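The director of the Dundley childcare center had set aside the hour after lunch, when the toddlers were asleep, and she talked quietly. I had come with a list of doubts about the Nornulus program, which the center adopted in February, and she didn't seem surprised by any of them.

"Parents ask me the same thing," she said. "They want to know if their kid is learning or just being watched by a form."

Nornulus, sold by a company called Dewulf, asks teachers to log "milestone moments" during the day. The center pays $689 a month for it. I asked what that bought.

"A weekly report for each family," she said. Then, after a pause – "and a lot of typing."

I asked whether children were doing better. She said the company's own charts showed progress in language and sharing, but she could not tell me how either was measured. Two teachers have asked to go back to paper notes.
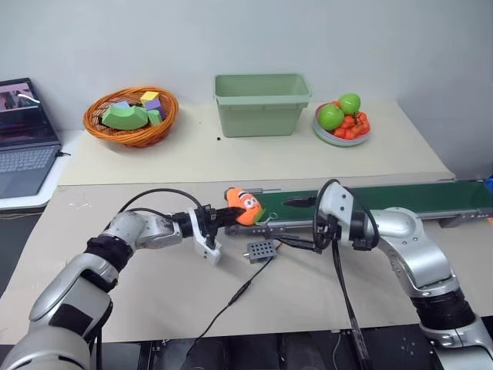
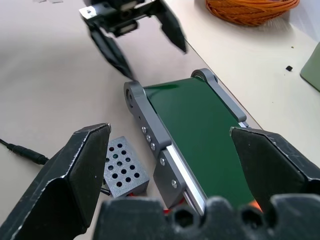 According to one mother, the reports were pleasant to read and told her nothing she hadn't heard at pickup. She would have preferred "a second person in the room at four o'clock, when everybody's tired."

The director didn't argue with that. Staffing is her biggest worry, and she admitted the fee would cover some extra afternoon hours. "But the people who give us grants like to see numbers," she said. "I can't hand them a happy kid."

The other center in town, Prernance, looked at the same program and passed. I asked if that bothered her. She said every place has its own families, which struck me as a polite way of not answering.

The contract comes up for renewal on a Thursday next month. When I asked how she would vote, she looked over at the nap room door. "Ask me after I've read it again," she said.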